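Subject: Re: [postow-walks] What do you carry on a full day?
From: Kaisu Heiskanen
To: postow-walks list

Hi all,

I was going to send two lines and go to bed, and then I got going. Sorry in advance for the length! First, the message I'm replying to, trimmed a bit:

> I did the Drurkton loop last month with my old two-strap pack and
> came home with a soaked back and sore shoulders, and I hadn't even
> opened half of what was in it. Is there anyone here who walks all
> day with something smaller? I keep looking at sling bags but they
> seem like they would pull to one side after an hour. Also, how do
> you decide what to leave at home? I always think of the one time
> I needed the thing.
>
> And is the Saarinen cafe still open in March? The sign at the
> trailhead says one thing and the door says another.

Yes, yes, me! I switched to a sling two years ago and I love it so much that my family has asked me to talk about something else at dinner. So you are getting all of it.

The pull to one side is real, but most of it comes from wearing the bag too low. If the bag hangs down by your hip it swings with every step and your shoulder fights it all day. Shorten the strap until the bag sits high, flat between the shoulder blades, and it stops moving. You should be able to slide one flat hand between the strap and your chest and not much more. I also swap shoulders at every gate or stile, which on the Drurkton loop works out very nicely, as there are 9 of them and they are spread along the whole way. You stop thinking about it by the second or third.

Width of the strap matters more than padding, I think. My first one was thickly padded but narrow and it rolled over on itself like a rope. The one I use now is flatter and wider and I forget it is there. Dark colors hide the mud, too. The lane behind Trurkar farm will find you no matter what you wear. 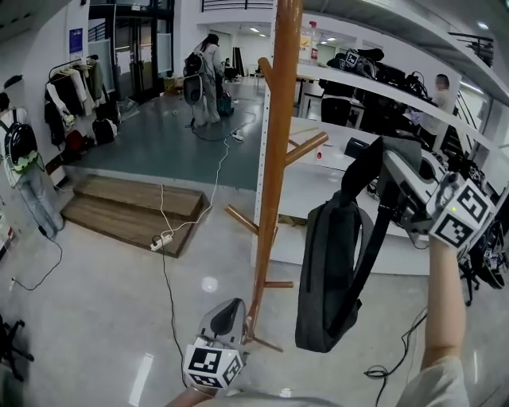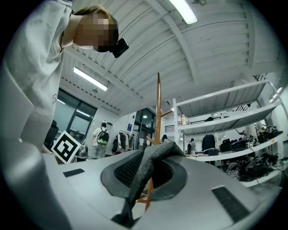 Now, packing. Heaviest thing closest to your back, always. For me that is the water bottle, standing upright against the back panel, with the rain jacket rolled up next to it so the bottle can't tip. Then food on top of the jacket. Small things go in the front pocket: tissues, blister tape, a pencil stub, a spare hair tie, keys. I put the map in last so it comes out first. When I carried the bottle in the outside pocket the whole bag wanted to turn over every time I bent down to tie a shoe, and one time it dumped my lunch into a ditch. A very good cheese sandwich, too.

As for what to leave at home, I had exactly your problem – the one time I needed the thing. What helped me was emptying the bag onto the kitchen floor after every walk for a whole spring and putting a pencil mark in a notebook next to anything I had used. I walked 18 times that spring. The big first aid kit got no marks at all, so I made a little one in a freezer bag, with tape, a bandage, two kinds of pills and tweezers. The second sweater got one mark, and that was because I had lent it to somebody. The thermos got a mark every single time, so the thermos stays, and I won't hear a word against it.

I do still take the two-strap pack if it's going to be properly cold, or if I'm out beyond the quarry where you can't cut the day short. A sling is wonderful for a loop where you are never far from a road, but please don't squeeze winter gear into one on my account. When the bag is stuffed so full that it goes round like a football, all the nice flatness is gone and you may as well carry a football.

If you want to try before you buy, I have a spare sling you can borrow for a weekend. It's older and the zipper sticks at one corner (pull toward you, then up). Load it the way you would for a real walk and go up to the Postow reservoir and back, with the hill in it. Walking around the living room tells you nothing! Mine felt perfect indoors and I had to change the strap three times before I got to the first bench.

Saarinen cafe: open in March, but only until three in the afternoon, and they stop doing soup before that. The door is right and the trailhead sign is old. I was there last week and had the barley soup with the dark bread, and there was room by the stove. They take cards now. If you come down the church side you'll want to wipe your boots on the grate by the woodshed, as the mat inside has given up.

One more thing for everyone while I'm here: the footbridge below the sawmill has a new plank in the middle and it is very slick until the sun gets to it. Hold the rail. The detour by the upper field adds 30 minutes and it's a pretty one, with lapwings all over the place just now, so if you have the time I'd go that way anyway.

And would whoever has the big folded map of the Trurkar side please bring it to the next walk? I'd like to copy the old cart track onto mine before the blackthorn comes out and I can't find the start of it again.

Happy walking,
Kaisu

--
postow-walks mailing list
To leave the list, write to the list address with "leave" as the subject.
Attachments over 1024 KB are held until a moderator lets them through.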